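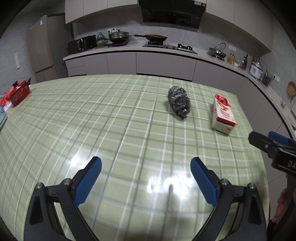

*Kitchen table with the near hand-held gripper open, scrubber and carton at the far side.*

**Stendholm household handling group - minutes, July**

Present: Huia Mahuika (chair), Vasiliki Stefanou, Chaminda Kumarasinghe, Elsie Whitcombe (minutes)
By phone, and sometimes by echo: Raelene Wihongi

Started 9:40, after a short hunt for the meeting link.

**1. Last minutes**

Accepted. Chaminda asked that "Chaminda broke the hinge" be changed to "the hinge broke while Chaminda was nearby." Changed.

**2. The finger closure fault**

Most of the meeting went on this, so most of the minutes do too.

Vasiliki took us through it. During the scrubber and carton task, one of the hand-held grippers stopped reporting its opening width correctly. The fingers moved as they should when the trigger was squeezed, but the recorded width stayed at fully open for the whole grasp. On paper, we spent most of a morning lifting things with our hands open.

The fault starts at episode 108. It was found much later, when Chaminda ran the training set through Okis and the robot arm learned, faithfully, to drive up to a steel wool scrubber, hover over it with its fingers wide apart, and carry nothing at all to the other side of the table. Raelene said it did this with great confidence. She has video and has been asked to stop sending it to people.

Huia asked why the checker didn't catch it. Chaminda explained that the checker looks for missing values and for values outside the allowed range. Fully open is inside the allowed range. It passed every episode with a green tick.

Huia asked whether the checker could be made to notice that a gripper which never closes is not gripping. Chaminda said yes, and that he would have liked to be asked this in the spring.

**3. Cause**

Vasiliki opened up the gripper on the bench. The magnet that the width sensor reads had come loose from the linkage and was sitting in the bottom of the housing. The glue had let go cleanly. The part came from Karamanlidis with the magnet already fitted, and the other gripper in the pair is from the same batch. Its magnet is still in place but can be turned with a fingernail. Vasiliki turned it with a fingernail during the meeting, to general unhappiness.

Elsie asked if the scrubber could have had anything to do with it, what with steel wool and magnets. Discussed for longer than it deserved. Vasiliki's view is that the pull on a magnet that size, through the housing, is far too small to break a sound glue joint. Raelene said the joint wasn't sound. Vasiliki agreed that it wasn't. Left open - Vasiliki will hang the scrubber next to a spare and see.

**4. The safety part**

Huia wanted this kept apart from the data problem, and the chair is right.

When the policy was run on the real arm, the controller believed the fingers were open when they were shut. On the second trial Raelene pushed the carton back into reach by hand. The controller took the gripper to be open and empty, skipped the pause it is meant to take before a move, and swung back to its start pose while her hand was still on the table. It passed over her wrist without touching it. She hit the stop. The stop worked.

No injury. Raelene describes the gap as "enough, but I wouldn't have wanted a watch on." It went into Evitz as near miss 2311 the same afternoon.

Agreed:

- Hands stay off the table while the arm has power. We had this rule already. It was on a sheet of paper behind the door, where it could be read by anyone leaving.
- The pause before a move will no longer depend on the width reading. It happens every time.
- Raelene is not to be teased about this. Chaminda withdrew his remark.

**5. What to do with the recordings**

Everything before episode 108 is kept. For the rest there were two camps.

Chaminda would like to recover the width from the wrist camera video. The blue pads show up well, and he thinks he can measure the distance between them. Vasiliki pointed out that the tablecloth is shiny, that the glare off it sits right between the fingers, and that the lens bends the plaid lines out toward the sides, so any measurement has to deal with both. Chaminda said the bending is covered by the calibration. He did not say anything about the glare.

Elsie favored recording again with a dull cloth. Huia asked who would do the recording. Elsie stopped favoring it.

Settled on a trial: Chaminda gets 20 episodes to try it on, checked by hand by someone who is not Chaminda. If the numbers hold up, he does the rest. If they don't, we record again and Elsie picks the cloth.

**6. Daily check**

From now on, before the first episode, each gripper is closed fully and opened fully 2 times with the live reading on screen. If the number doesn't move, the gripper goes in the tray and Vasiliki is told. It does not get a tap on the edge of the table and another try. Several people looked at the floor.

**7. Actions**

| Who | What |
|---|---|
| Vasiliki | Re-glue both magnets, write to Karamanlidis about the batch, scrubber test |
| Chaminda | Checker to flag any episode where the width never changes; video trial |
| Raelene | Fix the pause, then show Huia with nobody near the arm |
| Elsie | Move the sheet from behind the door |
| Huia | Close 2311 in Evitz once the pause has been shown |

**8. Other business**

Raelene asked who had been using the good screwdriver to open paint. Held over to next time.

Closed 10:55.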